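Beta Readers Wanted for Book Two of the Drondau Chronicles

Posted 4/3/18

Hello, lovely readers! Book two is finished (well, finished enough to let other people look at it), and I'm putting together a small group of beta readers before the manuscript goes to my editor at Padilla Press. If you like your fantasy with river magic, grumpy ferry captains, and a romance that takes its sweet time, I would dearly love to have you along.

I have room for 30 readers. You'll get the whole thing as an e-book file, and I should warn you that it runs to 840 pages on my screen, though the font is generous and I do like a short chapter. You'll have until the end of November, so there's plenty of time to read it with a cup of tea and go back over the parts that bothered you. 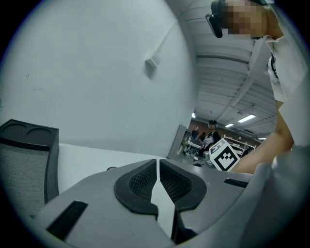 One reader from the first round wrote to me afterward that she had worried she wasn't "bookish" enough to be useful, and that all she did was put a note in the margin every time she got bored or lost. Those notes are why the Okano chapters in book one are half as long as they used to be, and I'm still grateful for every single one!

So please don't feel you need any training. I'm looking for people who read fantasy for fun, who have read book one, and who can fill out 3 short questionnaires along the way. If you happen to know boats, or grew up near a big river, do mention it, as I've probably gotten the ropes wrong again.

I can't pay, I'm afraid, but everyone who finishes gets a signed paperback and their name in the acknowledgments if they want it there.

To sign up, use the contact form on this site with "Endex" in the subject line (it's the city where book 2 opens) and tell me the last book that kept you up too late.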